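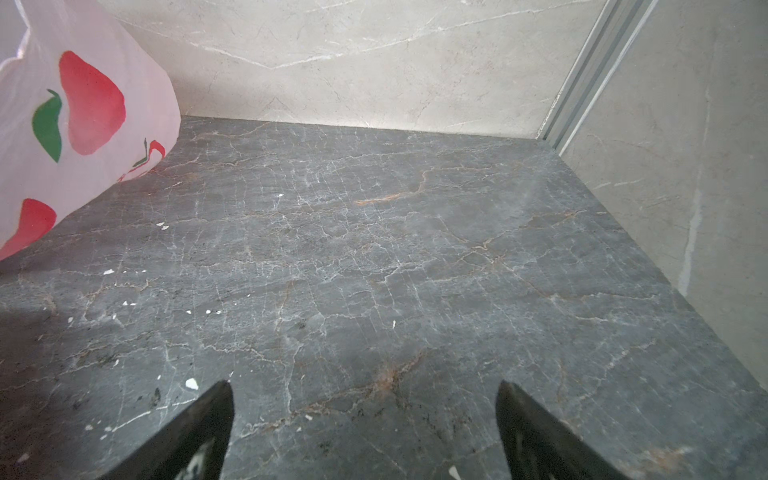
Manon Chisholm wrote:
> Could the list advise on brazing carbide tips to low-alloy steel shanks? We
> have had 20 parts returned from a lot of 100, all with cracks running
> inward from the corner of the tip. The joints themselves look sound and
> the filler has wetted both faces. Our procedure is the one issued at
> Sturunside two revisions ago. Is the fault in the heating or in the
> filler? I would also like to know whether others quench after brazing. Our
> second shift has been doing so to save time at the bench.

Dear Ms. Chisholm,

Thank you for your message. I am replying on behalf of the joining group at Trilteo, and I have copied the Tanguy shop, where the same fault was recorded in June under job 1086.

Please stop the quenching before changing anything else. Carbide shrinks far less than steel on cooling, and the stress collects at the corners of the tip. A part that cools slowly in dry sand or vermiculite has time to relieve some of that stress in the filler layer. A part put into water does not, and the crack may not show until the tip is ground.

On the filler, your message does not say whether you use plain silver alloy strip or the three-layer strip with a copper core. For tips of any length we specify the three-layer strip. The copper remains solid at brazing temperature and yields as the joint cools. With plain strip it is easy to squeeze the joint too thin, particularly if the operator presses the tip down hard while the alloy is molten. A light touch with a ceramic rod is enough to seat it.

As to heating, the flame should be kept on the shank and the carbide allowed to take its heat from the steel. Direct flame on the tip is a common cause of surface cracks, though these usually begin on the face and not at the corner — your description points elsewhere.

The pocket should also be checked. A tip held on three sides cannot move as the steel contracts. Where the drawing allows, we leave clearance at the back wall and braze the seat only. The Plikia drawing 2929 shows the form of pocket we have adopted, with a relieved inside corner. Members who need a copy may request it from me directly.

I would ask that you report the following to the list:

Shank grade and hardness before brazing
Tip length and thickness
Filler form and thickness
Which shift produced the returned parts

The archive copy of the Sturunside procedure is silent on cooling. A correction has been requested and will be discussed on the Thursday call.

Regards,
Régis Caron
Joining group, Trilteo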